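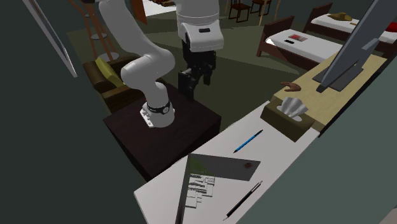 Figure 3.1 A long white work surface in a furnished room.

Chapter 3
Where Things Live: Storage in the Home

Open any closet in your house and you are looking at a record of decisions. Somebody chose to keep the winter blankets up high and the shoes down low, and everyone who lives there has been reaching and bending ever since. Storage is one of my favorite parts of home planning, and I hope it becomes one of yours!

In Chapter 2 we measured rooms and drew floor plans. Now we fill them. We will start with the oldest idea in the field, the chest with a lid, and follow it through the cupboard, the drawer and the built-in closet. Drawers get the most space, and they earn it. A chest makes you dig — a drawer brings the bottom layer out to meet you.

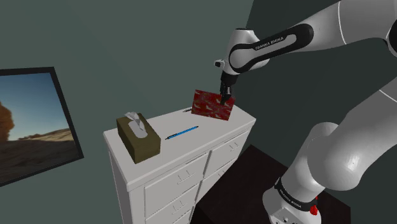
Figure 3.2 A white chest of drawers against a dark wall, with a patterned red box above one of its back corners.

Our main case study is the Iltirgate apartments in Tarnport, a building of small homes where the architects left out the hall closets to make the bedrooms bigger. The tenants kept diaries of every item they went looking for in August, and the entries make wonderful reading. They recorded 772 searches. Scissors, tape and spare keys turn up again and again, and you will probably recognize your own kitchen in them (I certainly did).

You will also meet the Pastano cabinet, 600 millimeters deep and 1000 millimeters wide, which fits beautifully on a plan and is surprisingly hard to use. Before you read Section 3.2, mark those measurements on the floor with tape. Kneel down and reach for the back corner.

Key terms: active storage, dead storage, reach zone, point of first use

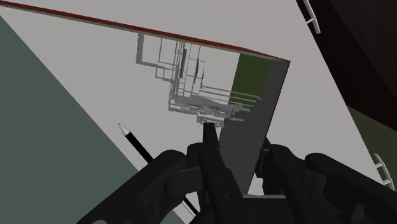 One Iltirgate tenant wrote in the diary that the worst spot in the apartment was the top of the refrigerator, where things went "for a minute" and stayed until spring. We call a place like this a drift surface, and every home has at least one. Find yours before class and make a list of what has landed there. Section 3.1 begins with that list.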